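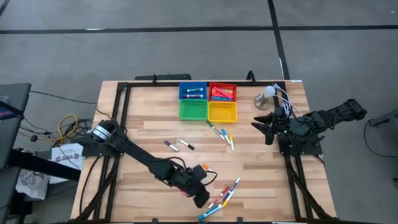 Ticket 961: left arm stops mid-reach during marker sort, no fault code. Station is the two-arm bench we call Jeter, running the Drimar controller with the July build. The fault came up three times on Wednesday, each time while the left arm was low over the table with its gripper near the front group of markers. The right arm stays powered and folded over its own side when this happens, and its small green light stays on. The left arm holds position, ignores new targets, and the task screen still says "running." I had to use the stop button to get out of it every time.

Severity: I am marking this as safety. An arm that looks parked but still has a live motion command should be treated as moving. Hands off the table until both arms are powered down, including for picking up loose markers.

What I checked, in order:

1. Controller log. Last accepted target for the left arm is at step 293 in the first two stops. The third stop was a little earlier in the task. After that there are no position replies from the wrist joint, but the shoulder and elbow keep reporting.

2. Power. Supply voltage was steady through the whole run. Swapped to the spare supply anyway. Same stop.

3. Software. Rolled back to the June build and ran the sort again. It stopped on the second pass, so I don't think the July build is the cause. Put July back on.

4. Wrist cable. With power off I moved the wrist by hand through its full range. Past a certain angle the cable loop goes tight and the connector shifts in its socket. Reseated it and ran 9 passes with the reach limited. No stops.

5. Wrist cable again, full reach. Stopped on pass four. Same missing replies from the wrist.

Likely cause: the wrist connector loses contact when the arm reaches low and toward the front. The controller should drop to a safe stop when a joint goes quiet and it doesn't, so that is a second problem. I opened it separately with Kedier, who handle our controller support.

Workaround for now: reach limit is on for the left arm. Front markers go to the right arm only. The sort is slower this way but it finishes.

Still to do: replace the wrist cable with the longer one (ordered through Tijani, no ship date yet), add a clip so the loop can't pull on the connector, then repeat step 5 with no reach limit. Ticket stays open until that passes.

Tanko Akpan

Comments (3)

benchtwo
Had the same thing on our left arm. Ours was a bent pin in the wrist socket. Check it with a light before you put the new cable in.

Tanko Akpan
Pins look straight. I'll check again when the old cable comes out.

r_mills
Does the reach limit survive a restart? On our controller it went back to default and we didn't notice until the next stop.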